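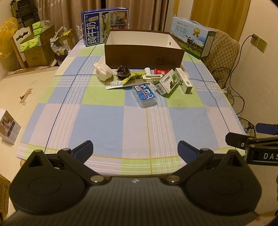

The dining table is where everything in this apartment ends up. It has had the same plaid cloth on it since we moved in, pale blue and lime green, and for most of the winter I've only been able to see the front half of it. The back half belongs to the stuff.

January 2024 is when I decided to deal with it. I took the Friday off from Rivness, made coffee, and sat down with the pile.

The box came first. It's a brown one, white inside, with a handle hole cut in the end, and I like it too much to throw out. My rule was that anything with a reason to stay on the table would go in the box, and everything else would go somewhere else or in the trash. I've tried this before with a basket and it failed, mainly because the basket was too deep and I never looked at the bottom.

The milk cartons are a separate matter. We buy pure milk by the case at Macapagal, the grocery on the corner, and the cases are too big for the kitchen shelf. One has a black-and-white cow on green grass and a gold medal on the front. The other is blue and has 1956 on it. They've been standing on either side of the box so long that I think of them as furniture. Cheuk-hei Yen came by for dinner and asked which one tasted better. I can't tell them apart in tea. She says the blue one, but she takes hers cold.

Then the small things. Two medicine boxes, white and green, which I should have put in the bathroom cabinet weeks ago. I read the dates on both and they were fine. A snack wrapper, yellow and green, which I can't defend. A little red packet. Something white and crumpled that went straight into the trash without me unfolding it.
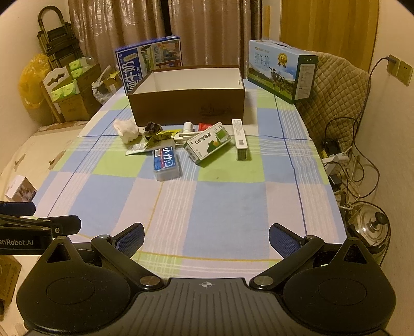 The usual crowd in front of the box, with the milk behind.

What slowed me down was the odds and ends. There was a white plastic fitting that looks like a small tap, and I don't know what it came off. I checked under the sink and behind the washing machine and didn't find anything missing one. I asked my brother in Drurkcombe, who fixes things, and he told me to keep it for a year. So it's in the box — the first thing to go in, which wasn't the plan.

By lunch I had the medicine put away and the trash taken down. The milk stayed. I looked at moving it under the bench by the door, but the bench is full of shoes, and that's a job for February.

I wiped the cloth down and left it on. It could use a proper wash, but it's a pain to get it straight again afterward, and the stripes make it obvious when it's crooked.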